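Can the machine lay the table yet?

By Sakda Sriwong

Monday, July 13, 2020

My mother asked me on the telephone when she will be able to buy a robot that puts away the shopping. She is not a person who asks for new things. She still has the same rice cooker from when I was at school, and she has repaired its cord two times. But her shoulder is bad now, and the upper cupboard in her kitchen has become for her like a shop that is always closed. I told her, not soon. Then I was ashamed to give such a short answer, because I have worked eight years near these machines and I should be able to explain it better.

I will try to explain it here, and I will be careful, because people in my trade have promised too much.

At Gustberg, the packing plant where I worked before, we had an arm which moved boxes from a belt to a pallet. In one shift it moved 2,507 boxes and did not drop one. The visitors were always very impressed, and they were right to be. But all the boxes were the same box. They came on the belt in the same direction, the light in the hall did not change, and a yellow fence kept everybody away. When we changed the supplier and the new cardboard was more shiny, the suction cups lost their hold and we had to stop the line for most of an afternoon. A student who was with us for the summer put the boxes on the pallet by hand. He needed no preparation for shiny cardboard.

A kitchen has no fence and no belt. Every object in it has a different shape, and it stands in a different place than yesterday. This is the first difficulty, and it is the one which most people understand at once. The second difficulty is more hidden. It is the matter of how close the hand must come to a thing before it can be useful, and how little it can see when it is there.
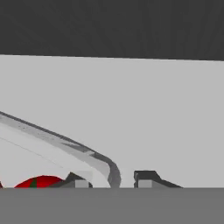 The white finger of the gripper, with a red object beneath the lower edge, in a simulated workspace.

A person who picks up a tomato does not look very much. The eyes find it, and after that the skin does the work. We feel that it is soft, we feel that it begins to turn, and we close the fingers a little more without thinking any word about it. Most grippers which I have used have two hard fingers with a pad, and they know how wide they are open and perhaps how strongly they press. From this they must guess all the rest. And when the fingers come near, they often hide from the camera the same thing they want to take. So the machine is most blind in the moment when it needs most to see. I find this a bit sad, and I have much respect for the engineers who work on it every day.

Many teams now let their robots practise in a simulated room before they touch a real one. I was against this in the beginning. I thought it was like learning to swim on a carpet. Sitthichai, a small company where I go two days in the week to help with testing, changed my opinion partly. In the simulation they could repeat one simple job, to take a vegetable from a tray and put it on the counter, 1,867 times without one broken plate and without anybody having to clean the floor. When they moved the same program to the real arm, it was clumsy, but it was not stupid. It knew already where to begin. Before, we needed weeks only to reach this point.

Still, the simulated room has its own dangers. The weight of a thing is only a number which somebody typed. If the number is wrong, the robot learns a wrong lesson very well. And the rooms are often too polite. I have not yet seen one with a wet cloth hanging on the tap, or with a drawer which opens only if you lift it a little, as in my own flat.

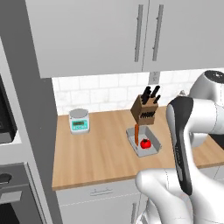 My mother's list of chores is not long: put away the shopping, wash the rice, wipe the table, bring the heavy pot down. When I read it as a tester and not as a son, I see that each line contains many small jobs, and some of them are not written anywhere. Take only a tray like the gray one on that counter, with a tomato and a carrot in it and a block of knives so near. To put away the tomato you must not push the carrot, and you must certainly not knock the knives. My mother would move the knives first. She would not call it a step, and if you asked her later she would not remember it. A robot has to be told, or it has to have learned from very many cases, that knives are a different kind of neighbour from a carrot.

For this reason I do not trust the short films. Last September a firm called Clisance sent us a film of its home assistant, which it sells under the name Mamenora. The machine put a cup in a cupboard, and it was beautiful to watch. I wrote to them and asked how many attempts they made. They were honest people and they answered: 25 attempts, and the cup arrived well in 8 of them. For a laboratory, this is real progress. For my mother, it is a floor full of broken cups.

Some colleagues say I am too strict, and that a household robot can be useful also if it is slow and fails sometimes. A washing machine also was bad in the first years, they say. I agree about the slowness. My mother has time, and if the machine needs one hour to empty a bag she will watch television. About the failing I do not agree. A washing machine which fails leaves the shirts dirty, inside a closed door. An arm which fails does it in the open room, at the height of a person's face.

What I would like to see is more modest machines. Let one of them only bring things down from the high cupboard and put them back, in one kitchen, with the same ten or twelve objects, and let it stop when it is not sure and wait for a person. I think this could be made in a few years by people who are patient. It would not make a good film, and I fear that for this reason few will pay for it. The money likes better the machine which can do everything, next year.

I telephoned my mother again after I had written the half of this. I said that the robot for the shopping will need more time, but that I can come on the weekend and move her heavy pot to the lower shelf. She said that she had asked me this already in the spring.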